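Miltmont Home - Tabletop & Decor - Faux Florals

Handari Blue Hydrangea Bouquet, artificial, three heads

In stock. Ships in 9 days or less. Gift wrap not offered on this one, sorry.

Pale periwinkle blue, ruffled florets, green stalks, leaves included. One piece, ready to use. No watering, no dropped petals on the table, no sun needed.

What you get
- one bouquet, three flower heads in different sizes
- mixed leaves, some pale green, some darker, serrated edges
- stems you can bend (wire core - go slow, dont fold them back on themselves)

Vase and pot NOT included. We get asked every week.

Size: 13 inches tall out of the box. Stems can be trimmed with wire cutters. Kitchen scissors will not do it and you will wreck the scissors.

Goes with
The Kerekes cream pot, small. Also any narrow neck bud vase. For a wide bowl or a big jug buy two or three bouquets, one looks thin.
White version of the same bouquet is on its own page. Mixing blue and white works well, two blue to one white is what we use on the shop tables.

Setting it up
Comes packed flat so the heads look squashed at first. Normal. Hold the stalks low down and open each head with your fingers, outside florets first. Then pull the leaves down and out so they hide the rim of the pot. Small head low, big head high. Turn it a bit, step back, look again. Five minutes and your done.

Creases that won't come out - hair dryer on low, from a distance. Never the hot setting.

Round tables: keep it off center, near a picture frame or a small bowl, so people can still put a cup down. On a landing or next to a railing pick a heavy pot. These are light and a light pot tips over easy.

Care
Dust with a soft dry brush. Cool air also fine. No sprays, no soaking, no dishwasher (yes, someone did). Indoor use. Direct sun will fade the blue over time.

Returns
30 days, unused, in the original box. Trimmed stems can't go back. Email a photo if it arrives damaged and we send another, no need to return the first.

Trade and bulk
Skallier trade accounts get the case price, cases of 9. Orders over 1,000 stems need a quote, allow extra time. The cream pot is not part of the case deal.

Restock note - the blue sold out last May and took forever to come back. If you need a lot for a wedding order early. Colors can vary slighty between batches so get them all in one order if the match matters.

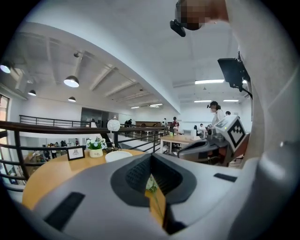
Round table with a light top, small potted flowers and a white bowl
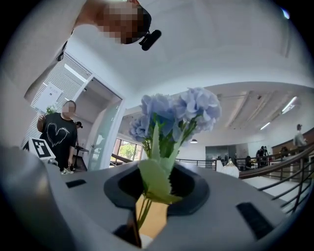 Page last changed: 31st January

Questions about size or color, use the contact form and put the product name in the subject line. We answer weekdays. Phone line is for existing orders only.

See also: Handari white bouquet, Kerekes cream pot (small), Kerekes bud vase, wire cutters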